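How to Wash a School Backpack by Hand

Most school backpacks are nylon or polyester and do better in a sink or tub than in a washing machine. Plan on an hour of work and a full night of drying. Friday after school is a good time to start.

What you need

A tub or deep sink
Mild liquid soap
A soft brush or old toothbrush
Two towels

Steps

1. Read the care tag. If it says spot clean only, skip to the stain section.

2. Empty every pocket, including the small one inside the front flap. Turn the bag upside down over a trash can and shake it. Vacuum the seams with a narrow nozzle.

3. Take off anything that unclips: key rings, name tags, removable straps.

4. Fill the tub with 8 inches of lukewarm water. Add a tablespoon of soap. Hot water can make colors run.

5. Brush the bottom panel and the shoulder straps first. They hold the most dirt.

6. Open all zippers and push the bag under. Soak for 20 minutes, then work the brush over the lining.

7. Drain and rinse until the water runs clear. This usually takes 3 rinses.

8. Press the water out between the towels. Do not wring the straps, or the foam will bunch up.

9. Hang upside down with the pockets open, out of direct sun.

Stains

Ink: dab with rubbing alcohol on a cotton ball. Test the inside hem first.
Grease: rub in a drop of dish soap and wait 15 minutes.
Gum: freeze the bag for two hours and scrape with a dull knife. 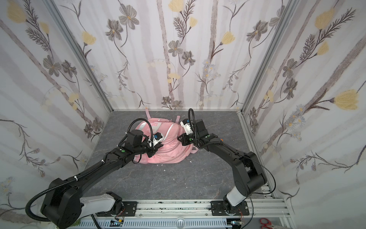 Drunbridge Family Resource Office | Home Skills Team

Light colors, pink included, show soap residue along the piping, so give them one more rinse. Lay the bag flat and check both sides before putting it back in use.

If a zipper sticks after drying, run a plain candle along the teeth and work the pull back and forth. Waterproof spray goes on last, once the fabric is fully dry.

Next page: Cleaning lunch bags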